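Home | Growing | Kitchen Garden | Seed Swap | Archive | Contact

The garlic grower of Delness would like fewer visitors in summer

October 21, 2023

The woman who grows most of the garlic in Delness does not want her name in print. People turn up, she says. They stand at the gate in July and ask if it's ready, and she has to come out and tell them no.

"Then they look at me like I'm hiding it," she says.

She has been growing garlic on the same sloping plot since 2000, when she put in 26 cloves from a braid she'd bought to hang in the kitchen. It was meant to be decoration. One went soft, she got annoyed, and the rest went in the ground out of spite. "I didn't look anything up. I pushed them in with my thumb, some of them upside down. They came up anyway, which gave me a very wrong idea of how easy it was going to be."

The second year was rot from end to end. She blames the low corner, where water sits from January until she stops caring. Everything since has gone in raised rows, eight inches between plants, with a layer of chopped leaves on top. Her neighbor uses straw. She has views on the straw, mainly that half of it ends up in her yard.

She grows two kinds now. One is a hardneck she calls Skamside, after the lane where somebody handed her a bag of it over a fence. The other is Kudo, a softneck that stores well and that she describes as "fine." Asked to say a little more about Kudo, she thinks for some time.

"It's garlic," she says.

Skamside gets the warmer treatment. It has fat cloves that peel without a fight, and it throws up curly scapes in early summer, which she snaps off and eats for lunch until she can't stand the sight of them. Last season she planted 94 cloves of it and pulled up a head for nearly every one. The exceptions she puts down to a vole. She has never seen the vole. She speaks of it the way other people speak of a former business partner.
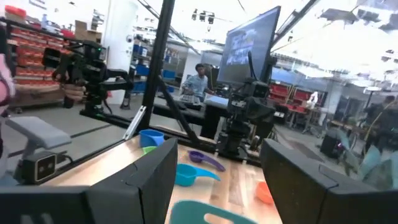 Measuring cups and a spoon in bright plastic.

Planting is going on as we talk, or would be if I weren't in the way. She breaks the heads apart by hand and keeps the biggest cloves for the ground, which she admits goes against every instinct. "You want to eat the big ones. Of course you do. So you plant the little ones, and next year you have little ones, and you write to me asking what happened."

Do people really write?

"One man wrote 8 times. He was planting in the shade."

On feeding, she keeps it plain. Compost goes in before planting, then something with nitrogen in it once the tops are moving in spring. She once tried a liquid feed from Novard, bought on a friend's advice, and can report that the dog was very interested. She stops watering when the lower leaves turn brown, and she digs with a fork, well away from the bulb, after years of putting the tines straight through the best ones.

"It's always the best one," she says. "You never stab a runt."

Curing takes place in the shed, on old window screens, with the door propped open. The shed smells the way you'd think. So does her car, her coat and, by the end of the afternoon, my notebook.

I ask whether she would ever try something different in the rows. Shallots, maybe. She picks up the next head and starts pulling it apart.

"I tried shallots," she says. "They were very small and I resented them."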